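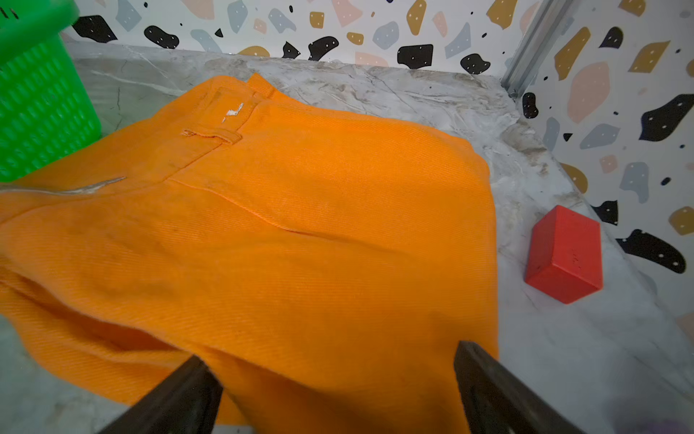 4. Preparar el turno con la célula de doblado Pranach

Tiempo de lectura: 4 minutos

Quienes lleváis años doblando a mano en Kumico notaréis enseguida que el oficio sigue siendo vuestro, aunque el gesto cambie. Ahora os toca preparar, vigilar y corregir, y al principio se hace raro estar de pie junto a la mesa sin tocar nada – tened paciencia, que a todos nos ha pasado.

4.1 Extended la prenda sobre el mármol con la cintura hacia el fondo. Un pantalón de sarga naranja puede quedar con arrugas en las perneras.

4.2 Comprobad que la cesta verde está detrás, junto a la pared.

4.3 Salid del recinto antes de pulsar «Inicio».

Precaución: no metáis las manos entre los dos brazos con la célula en marcha, ni siquiera para colocar bien una cinturilla.

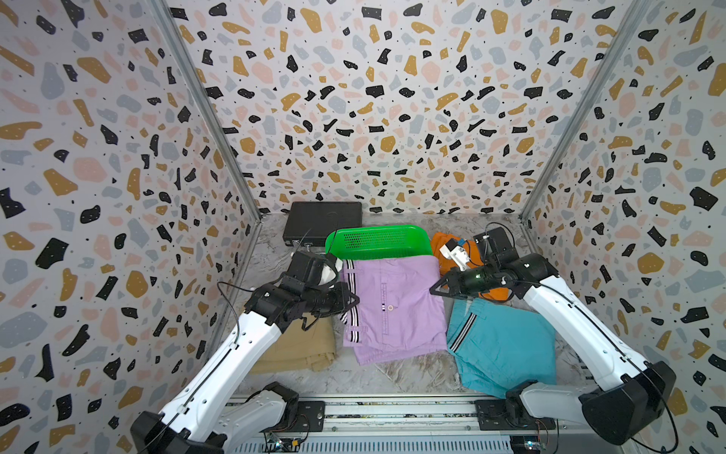
Griet Dierckx
Responsable de formación de turno

4.4 Con varias prendas en la mesa, como los pantalones cortos morados, beis y turquesa, anotad en la hoja cualquier parada.

Nota: la hoja sirve para ajustar la célula y no para evaluar a nadie. Si algo os preocupa del nuevo reparto de tareas, Quentin Baudry atiende en la extensión 310, y de verdad que agradece las llamadas.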